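木头桌面上的水渍、白圈和烫痕怎么处理

首页 > 家里的事 > 家具

更新于2026年5月15日

先说清楚,这篇写给已经把杯子直接放在桌上、过了一夜才想起来的人。还没放的,请去买杯垫,然后关掉网页,省下的时间够喝完那杯水。

我自己的桌子是搬家时从二手店拖回来的,浅色木头,木纹很长,看着脾气不错。头一年它身上多了三个白圈、一道黑印,外加一块我至今不承认是我弄的烫痕。下面的办法都在它身上试过,有的试了不止一遍。

第一步:弄清楚桌面上那层是什么

很多教程一上来就让你抹牙膏。先别抹。木头表面那层东西不同,修法差得很远,抹错了你会得到一个更大、还带薄荷味的圈。

找个看不见的地方,桌子底下或者桌腿内侧都行,但要确认那里和桌面涂的是同一种东西,不少桌子底下根本没上漆。滴一滴水,等几分钟。

水珠圆滚滚地立着,擦掉没印子:多半是漆面,清漆、聚氨酯一类。
水慢慢渗进去,颜色变深:油面,或者根本没做表面处理。
水珠立着,但指甲轻轻一刮能刮下一点白屑:蜡面。

再用棉签蘸一点酒精,在同一个隐蔽处点一下。表面发黏,说明是虫胶一类的老漆,后面凡是提到酒精的地方请全部跳过。我当年没做这一步,那块发黏的地方现在放着一盆绿萝。

第二步:看印子的颜色

白色或发雾:水汽困在漆层里,没到木头。好消息。
深褐色或黑色:水已经进了木头,通常还和铁起了反应,比如花盆底下的铁架子。坏消息,但还有救。
白色而且摸着起泡:漆层和木头分家了。这个不归本文管,请找师傅。

白圈(漆面)

先什么都不做,等两天。新鲜的白圈有时候自己会散。这是全文最容易的一步,也是大多数人做不到的一步。

两天后还在,就用吹风机。开最低的热风档,离桌面一掌宽,来回走,别停在一个点上。每吹一会儿摸一下,觉得烫手就歇。圈会慢慢变淡,变淡了就继续,完全没动静就收手,再吹下去你就要去看“烫痕”那一节了。

吹风机不管用,换熨斗:水箱倒空,关掉蒸汽,调最低温,下面垫一块干净的纯棉布,轻轻按一下就抬起来看。按的时间以“心里开始发慌”为上限。

还剩一点影子的话,拿软布蘸一点家具蜡,顺着木纹擦。有人推荐蛋黄酱,原理无非是油。可以用,只是擦完之后家里的猫会对桌子产生新的兴趣。

水渍(油面)

油面反而好伺候,坏了哪里补哪里。

一、桌面擦干净,晾透。
二、用400号砂纸顺着木纹轻轻磨,范围比印子大一圈,边缘越磨越轻,别磨出一个清晰的方块。
三、把粉尘擦掉。用湿布擦的话要再等它干。
四、薄薄上一层木蜡油,停一刻钟,把多余的擦干净。这里说的“多余的”是几乎全部。
五、隔一天再上一遍。

擦过油的布不要团起来扔垃圾桶。干性油氧化会发热,团成一团的油布真的会自己着火。摊平在室外晾干,或者泡在水里再处理。整篇文章如果你只打算认真读一段,就读这段。

黑印

黑印要用草酸,五金店有粉末卖。戴手套,戴护目镜,开窗,孩子和宠物请出房间。表面的漆或油要先去掉,不然草酸碰不到木头。可以从80号砂纸开始,但只限厚实的实木;贴皮的桌子用80号磨,几下就能看见它的内心世界。贴皮的请从细号起,或者干脆别磨。

草酸按包装上的比例兑温水,刷在整块面板上。只刷黑印的话,黑印会变成白印,你等于换了个烦恼。等它干,用清水擦几遍,把残留彻底擦掉,晾到第二天再重新上漆或上油。残留的草酸粉末千万别干磨,吸进去很难受。

烫痕

浅的、发白的,照白圈处理。发黄发焦的,漆已经烧坏了,只能磨掉重做。焦到木头里的,可以用小刀轻轻刮,刮完填一点同色的修补蜡。颜色宁可深一点,浅色补丁在浅色桌子上会像一块创可贴。

修完之后

磨过再上油的桌面,头一个星期别放重东西,也别铺塑料桌布。要验收,把桌子拉到窗边,蹲下来,让光从侧面扫过木纹。有没有磨过头、油有没有积成一块,这个角度一目了然。站着看什么桌子都挺好,这也是二手店的灯都装在头顶的原因。

浅色木头的木纹深浅相间,补色之前先看清楚要补的地方落在浅纹上还是深纹上,两种颜色的蜡都备一点。

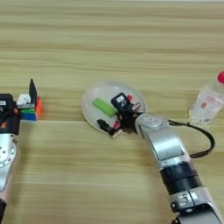

浅色木桌面,长木纹一深一浅相间,补色时按纹路来。

日常保养没什么秘诀。湿布拧干再擦,擦完用干布再来一遍。喷雾型的“养护油”少用,积久了一层腻,哪天想重新上漆,漆会挂不住。油面的桌子一年补一次油,我一般定在3月,窗能开了,味道也散得快。

常被问到的

牙膏到底行不行?
白色的、不带颗粒的,对漆面上很浅的白圈有一点用,其实就是极细的研磨膏。擦亮一块之后,你会发现周围都不够亮,然后一路擦到桌子另一头。

小苏打呢?
同上,更粗,更容易擦花。

能不能整张桌子盖一块玻璃?
能。四个角垫上软垫,别让水渗到下面去。玻璃底下的水汽出不来,掀开的时候会有惊喜。

留言(4)

Zuzana Jurčo:吹风机那招管用,白圈淡了很多。我先生现在觉得可以继续不用杯垫了,请在文章里加一句反对他的话。

作者回复:反对。

Kekeli Fiadzo:黑印去掉以后整块桌面比桌腿浅了一截,怎么办?

作者回复:上油之前用稀释过的水性染色剂找一找颜色,先在底下试。或者把桌腿也做了,反正周末还长。

Nana Ackah:贴皮的,看到你那句“内心世界”的时候已经晚了。

Remo Kälin:请问绿萝那块现在怎么样了?

作者回复:绿萝长得很好。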